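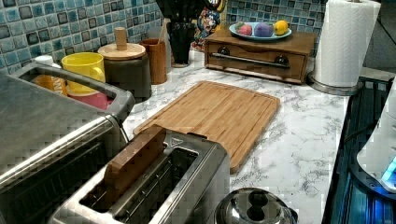
Kitchen counter view: a wooden block standing in the near slot of the toaster, cutting board behind it.

Trarkport Counter Set

README for the gripper comparison, November release

Welcome! This is the data from our side-by-side trial of two grippers, the Zundham two-finger and the Tekleab soft three-finger, doing everyday jobs on kitchen counters. We had a great time making it and we learned a lot more than we planned to, so please dig in.

What's in it

The release holds 1272 episodes. Of those, 725 used the Zundham and the rest used the Tekleab. The numbers are uneven because the Tekleab's middle finger pad split in the second week and the spare took forever to arrive (sorry, Perla, for all the emails). If you want a balanced comparison, use the list in balanced.txt, which Sneha put together by matching start positions.

Each episode folder has:
- color video from the overhead camera
- joint positions and gripper opening, saved by the Predia controller
- a one-line task instruction, typed by whoever ran the episode
- a result: done, partly done or failed

Tasks

The main one is the block and toaster task. Pick up a wooden block, stand it in the slot named in the instruction, let go. It sounds easy and it is a wonderful little torture test! The slot leaves very little room to be wrong, and a block that goes in a bit crooked will lean and stay there. We count a leaning block as done if its lower end is inside the correct slot and the gripper has let go. Melquiades wanted a stricter rule, so there is a second column, upright, for people who agree with him.

The other tasks are moving fruit from a plate to a cutting board, opening a small drawer by its handle, and putting a lid back on a canister. Counter layouts change between sessions, so don't expect every object to be in every episode.

How the grippers did

The Zundham is our favorite for the toaster. Its fingers are thin enough to follow the block right down to the slot, and you can see it correct its angle at the last moment, which still makes me grin. It is much less fun with fruit. Plums in particular got squeezed, and we turned the force down halfway through. The column force_setting tells you which side of that change an episode falls on.

The Tekleab is lovely with fruit and with round knobs. On the block it tends to twist during the release, and the wide fingers bump the toaster. Full results by task are in results.csv. Please read them together with the force column!

Known problems

- Shiny metal confuses the depth estimates. Toaster tops, pot lids, anything chrome. We ship color video only for this reason, and Teodoro is still working on the depth files.
- Marble patterns on the counter threw off our automatic block finder. Block outlines were redone by hand for 1000 episodes; the others are marked auto.
- In the Saturday sessions the controller clock ran behind the video. Use the corrected times in sync.csv and skip the raw ones.
- "Left slot" and "right slot" were used loosely at first. After the first few sessions we switched to "near" and "far" as seen by the camera. Old instructions have been kept as typed, with a cleaned version next to them.

Getting started

Unpack the archive, then run check_files.py from the top folder. It should report no missing videos. After that, view_episode.py followed by an episode number plays the video with the gripper opening drawn underneath. Try 1072 first. It's a Zundham run with two misses and a really nice recovery.

People

Noemí Cuevas built the mounts and ran most of the toaster sessions. Melquiades Ledesma and Sneha Sachdeva checked the results, Teodoro Medrano handled camera setup, and Perla Bautista kept us in spare parts.

Found a bad label? Send the episode number and the column name, and we'll fix it in the next release.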